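Simular o braço na cozinha antes de o fixar: pose de alcance e verificação de colisões

Publicado em 23/08/2026 por Haf Gape

Este tutorial continua a série do braço Skillach que estamos a montar na oficina partilhada. A parte mecânica ficou fechada em janeiro. O que falta é decidir onde fixar a base numa cozinha doméstica, de modo que a garra chegue ao fundo da cuba do lava-loiça sem que o antebraço toque na torneira ou no rebordo da bancada. Fazer isto com o braço real custa raspões na pedra e engrenagens partidas, pelo que o trabalho se faz primeiro em simulação.

Pressupõe-se que o leitor já tem o modelo do braço exportado, com massas e limites de junta preenchidos, e um simulador de corpos rígidos a funcionar. Usamos o Mukier, mas os passos são os mesmos noutro qualquer.

1. Medir a cozinha

Medir a altura do tampo, a profundidade de cada cuba, a largura do divisor e a distância do eixo da torneira à borda frontal. A torneira mede-se em dois pontos, na base e no ponto mais alto da curva. Anotar tudo em milímetros e introduzir em metros. A primeira versão da nossa cena tinha a cuba em centímetros e o braço em metros, e perdeu-se uma tarde a procurar o erro no controlador.

2. Preparar a geometria de colisão

A malha visual não serve para colisão. Uma cuba é côncava, e quase todos os motores substituem uma malha côncava pelo seu invólucro convexo, o que tapa a cuba com uma superfície invisível. O sintoma é a garra parar à altura do tampo.

Construir cada cuba com cinco caixas: fundo e quatro paredes. Se as paredes forem inclinadas, rodar as caixas. O divisor é uma caixa à parte, com nome próprio, para aparecer identificado no registo de contactos. A torneira faz-se com uma cadeia de cápsulas. O braço leva uma cápsula por elo; a malha visual original, simplificada, ficou com 3,000 triângulos e usa-se apenas para o render.

3. Colocar a base

Fixar a base em frente aos armários, do lado de fora da bancada. Deixar uma folga de 25 mm entre a carcaça e as portas. Com a base mais próxima, o cotovelo perde curso quando o elo superior sobe; com a base mais afastada, o pulso chega ao ralo com a junta perto do limite.

Bloquear a base ao referencial do mundo com uma junta fixa. Não confiar na massa da base para a manter no lugar.

4. Definir a pose alvo

O alvo é um referencial colocado sobre o ralo da cuba esquerda, com o eixo de aproximação da garra virado para baixo. Permitir uma inclinação lateral de até 19 graus. Exigir a vertical exata elimina a maior parte das soluções e não traz vantagem para apanhar talheres.

Resolver a cinemática inversa a partir de uma semente com o cotovelo alto. Com a semente a zeros, o solver devolve muitas vezes a solução de cotovelo baixo, que atravessa a bancada. 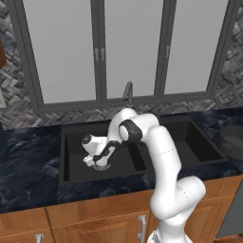 Guardar a solução num ficheiro de poses e não apenas na memória da sessão. O nome deve incluir a posição da base, porque uma pose calculada para outra base deixa de ser válida e o carregador não avisa.

5. Verificar as folgas

Para cada pose guardada, pedir ao motor a distância mínima entre os pares seguintes:

antebraço / divisor
antebraço / torneira
cotovelo / borda frontal da bancada
dedos / fundo da cuba

Rejeitar qualquer pose com distância inferior à margem definida. Repetir a consulta ao longo da trajetória, desde a posição de repouso até ao alvo. As vistas renderizadas enganam neste ponto: dois objetos sobrepostos no ecrã podem estar bem afastados em profundidade. O valor a usar é o da consulta de distância.

6. Transferir para o braço real

Exportar a trajetória em ângulos de junta e corrê-la a velocidade reduzida, com a paragem de emergência ao alcance da mão. A Fanni Gál escreveu o script de exportação, que está na pasta de ferramentas do projeto. Atenção ao sinal da junta do pulso, invertido no firmware em relação ao modelo.

A calibração da força dos dedos fica para a página seguinte.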